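25/08/2025
Film room notebook, Jirko men's basketball

Second pass through the July scrimmages against Espinoza. Reece wants to put the whole comeback in the second one down to the switch to a 2-3 zone. I am not convinced and I want to get my reasons on paper before the staff meeting turns it into gospel.

What we have: 103 to 100 final, us on top. We were getting run off the floor before the break. Zone goes on early in the second half, they stop scoring, we win. Nice story. Brayan clipped every defensive possession from both scrimmages, 236 in all, and tagged them by coverage. I went through his tags again last night.

Problems with the story:

Their point guard sat for most of the stretch where the zone "worked". Reece says he was tired. Maybe. Either way we were guarding a backup who would not look at the high post, and the high post was open nearly every trip.

A lot of their misses were clean looks from the corner. Vicente was late getting out there more often than he was on time. Those shots go in against most teams in our league. I don't see how we take credit for them.

We also started rebounding. That has more to do with Dorian Gilbert coming back in after foul trouble than with anything we drew up. Check: did we rebound any better in man with Dorian on the floor? Brayan's tags don't list lineups, so I can't say yet. Asked him to add them.

Yamila disagrees with me on pace. She thinks the zone slowed them down and that alone was worth something. She may be right. I timed a handful of trips by hand and got a mess, and I would not show those times to anyone. Needs doing properly.

Also not sold on the Grurardale drill the zone came out of. We ran it for a week. Everybody liked it. Liking it isn't evidence. 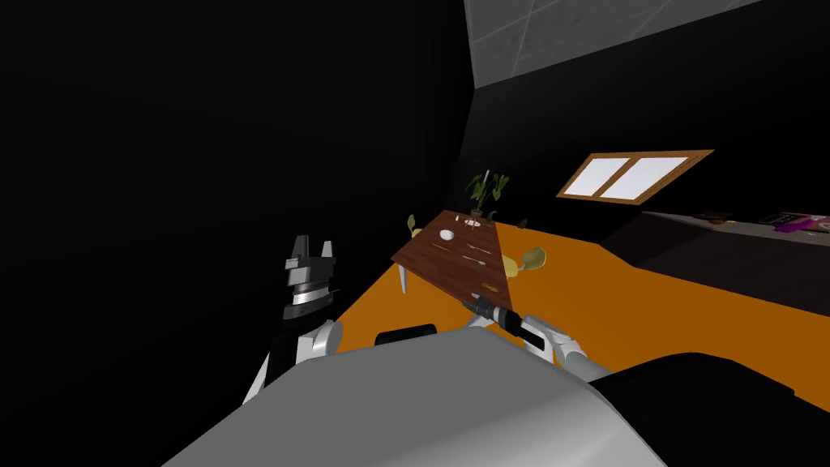
OPEN ITEMS

Lineup tags from Brayan, both scrimmages, before I rewatch anything.

Split the corner threes into contested and open. Yamila and I grade them separately and don't compare until both are done. Last time we graded together she talked me into half of hers.

Demeo scrimmage: ask Reece to start in zone and stay there through their first rotation. If it only holds up against backups we'll see it fast. He will hate this.

Vicente's closeouts. Could be his feet, could be that he's cheating toward the lane because the middle is soft. Pull the baseline angle and look at where he stands before the skip pass is thrown.

Reece has already written "zone = identity" on the whiteboard. I left it up but added a question mark.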